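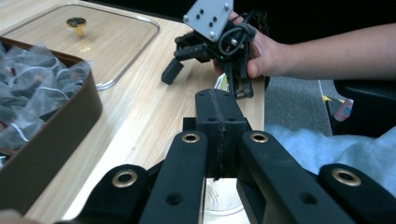
Tabletop, pale wood grain.

Kikasach: a collection of shared-kitchen notes

Last updated: Monday, July 26, 2021

Kikasach is a plain text file of notes people leave for each other in shared kitchens. The milk is mine. Your mother does not work in this building. Whoever took the blue mug, I know. We started with 600 notes and kept 519. The rest were duplicates, mostly of the one about the mother.

Contents

notes.csv has one note per row, with columns for text, building, location (fridge, sink, microwave, other) and signed (yes or no). Spelling is left as found. Capital letters are left as found too, and there are a lot of them. Underlining is marked with underscores, 6 at most per word, after one writer at Zeman broke the import script.

Ketill Gunnlaugsson typed up the notes from Isex. Otakar Šťastný did Jatum and Zeman, and has stopped sharing a fridge with anyone.

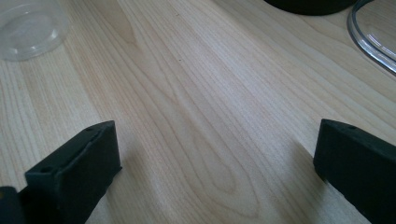 Ľubica Brabec objects to the signed column: "If a note says 'you know who this is,' that's a signature. I'd have marked it yes." We marked it no. Her version is in the alt folder and differs from ours in more rows than we'd like.

Known problems

Tone was rated by 2 readers who agreed on nearly nothing. Rostislav Lukáč read every "please" as a threat, and after a week of this I came around to his view. Replies written on the bottom of a note are stored as separate rows, so some arguments read backward. 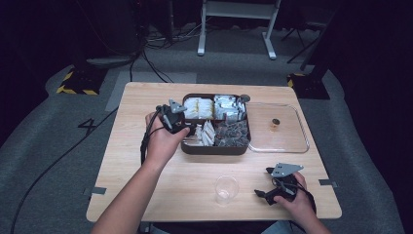
Sorting is by topic: food, dishes, supplies and everything else. Please don't send us a fifth. Think of a divided tray, two compartments by two, with the packets standing on edge in rows – that is how tidy I wanted this file to be, and dishes still leaks into supplies wherever a sponge comes up.

Use it for whatever you like, but take out the first names before you publish anything. Corrections go to Edmund Pawłowska, preferably typed and unsigned.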